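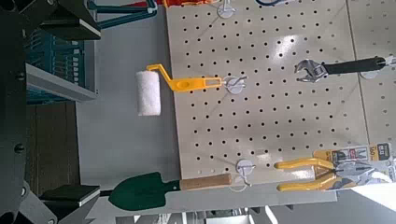

*Wrist cam view of the pegboard, round two of practice*

**kuvholm_mentor:** Hi all! Our student club is doing the tool-hanging task this term, and the trowel and the little paint roller are where we're stuck. The pliers are a different headache - all that shiny plastic packaging. Yu-na Cheon has logged nearly 600 tries and would love some advice (so would I!).

**gbgil:** I'd take the packaging off. Glare on the board is bad enough without it.

**woo_robotics_mom:** Oh, I'd disagree, Gyu-bin - the rules at Wastholm let judges use packaged tools, so the kids may as well meet them now. Could you tilt the lamp a little?

**gbgil:** Fair, but get the bare ones reliable first. 200 clean grasps, then make it harder.

**kuvholm_mentor:** Lovely, thank you both. Yu-na wants to start with the roller, gripping the wide part of the handle. We'll move the lamp tonight and I'll post her numbers.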